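The Longest Way Around Trevthorpe

The road out of Trevthorpe goes up before you've had time to clip in your second shoe. I knew this, because I'd ridden the Gunn Loop once before, in the rain, and had promised several people (including myself) that once was plenty. And yet on Sunday, July 14, 2024, at ten minutes to five in the morning, I was standing in a feed store parking lot with a number pinned to my back, eating a cold potato and feeling pretty great about it.

The Gunn is 196 kilometers long. It's advertised as 200, and every rider you meet will tell you where they think the missing four went. My favorite theory is that the organizers count the ride from the parking lot to the showers, which are in the high school and not easy to find. It's a race in the sense that there are results. There's also a woman who hands out pickles at the top of the third climb, and I heard far more talk about her at the start line than I did about the podium.

I came to see Štefánia Oravec ride it. She has won the women's race three times and finished in the top ten overall twice, and she's done it all while working four days a week fitting bikes in the back of a shop. I'd been trying to get an interview with her since spring. Her answer, in the end, was that I could have as much time as I liked as long as I was on a bike next to her. So I signed up. I figured I'd last until the first hill.

I lasted until the second! I'm still proud of this.

The field was bigger than I remembered, and the first hour is flat enough that everybody stays together whether they belong there or not. You roll through bean fields with your lights on and you can hear people talking about their kids and their knees. Štefánia sat near the back with her hands on the tops, chatting. She rides a steel Jaltel that's older than some of the people she was about to beat, with a scratch down the top tube that she got from a garage door. She likes the bike and doesn't see the point of a new one. I asked if a sponsor had ever offered her something lighter.

"Giltora did, a couple of years ago," she said. "Nice people. But they wanted me to post about it."

She made posting sound like dental work.

Then the first climb started and she stopped talking. There wasn't any big attack. She moved up the left side of the group a few places at a time, the way you'd work your way toward the door at a party, and by the top she was in the first dozen wheels and I was hanging off the back with my mouth wide open. I caught up on the descent because I'm heavy and she's careful. We had one more nice stretch together along the reservoir, where she told me about growing up riding to her grandmother's place with a crate of eggs strapped behind her, and then the second climb came and that was the last I saw of her for five hours.

So I rode my own race, or my own something. If you've never been alone in the middle of a long event, I recommend it. The fast people are gone, the slow people haven't caught you yet, and the marshals at the crossroads wave at you like you matter. I talked to a horse. I ate a fig bar that had been in my jersey since at least last September. At the third climb I got my pickle, and I can report that it's as good as they say, though at that point I'd have said the same about a candle.

The results tell you what happened up front, and I got the rest from Štefánia afterward, sitting on the grass outside the school gym. A group of 19 had gone clear on the pickle climb, and she was the only woman in it. They worked together well for a while and then badly, with a couple of the younger riders skipping turns and one of them shouting about it. She kept pulling through at the same pace. She told me she never gets mad in a break because it makes her hungry, and she'd packed exactly enough food.

By the last feed zone the group was down to 12, and she had started to cramp.

"Here," she said, and slapped the inside of her left thigh. "Like a bird in there."

She didn't tell anyone. She drank a whole bottle of something salty, sat on the last wheel for a few minutes and waited to find out if her leg was going to come back. I asked what she would have done if it hadn't, and she looked at me as though I'd asked what she would have done if the road had been made of soup.

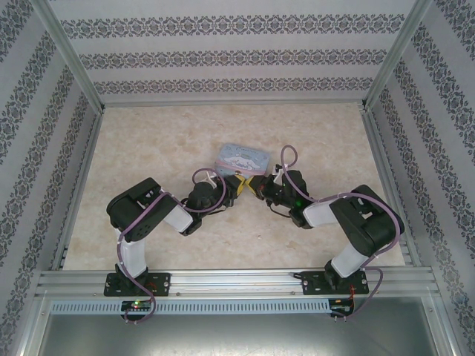
It came back. The final climb on the Gunn isn't long but it's narrow and badly surfaced, with a cattle grate two-thirds of the way up, and if you're behind someone who loses their nerve there you're walking. Štefánia wanted to be near the front for the grate, so she went early, before the bottom, on a bit of false flat where everyone else was fiddling with gels. Five riders went with her. Three of them were still there at the top, and she finished fourth overall — her best result ever on this course — and first woman by a margin so big that she'd had a shower and a sandwich before the second one came in. (Who was thrilled, by the way. It was her first Gunn, and she cried on everybody.)

I rolled in a good while after that. The clock was still running and there was one guy left clapping, and I want him to know it meant a lot. I had salt on my face in places I didn't know could sweat. Somebody handed me a paper plate of noodles and I ate them standing up, over my bike, with my helmet on.

Štefánia found me there. She'd changed into a sweatshirt and sandals and looked as if she'd spent the day at a library. She wanted to know what gears I'd been running, and when I told her, she winced, and then she got down on her knees on the asphalt and checked my saddle height with her hand. It was too low. She didn't have to say how much too low, because she held up two fingers with a gap between them, and the gap was embarrassing.

"You did the whole thing like this?" she said.

I had. I'd done a couple of years like that, probably.

She borrowed a hex key from the guy who'd been clapping and raised it for me right there, and marked the post with a strip of electrical tape so I could find the spot again. Then she made me ride around the parking lot. It felt strange and tall, like wearing somebody else's shoes, and my legs hurt so much that I couldn't have told you if it was better. She watched three laps with her arms folded and nodded.

I asked if she'd be back next summer. She said she hadn't thought about it — she had a fitting booked first thing Monday and she still needed to find a ride to the train. I had a rack on my car, so we put the Jaltel on it next to my bike, and she slept the whole way to the station with her feet up on my dashboard.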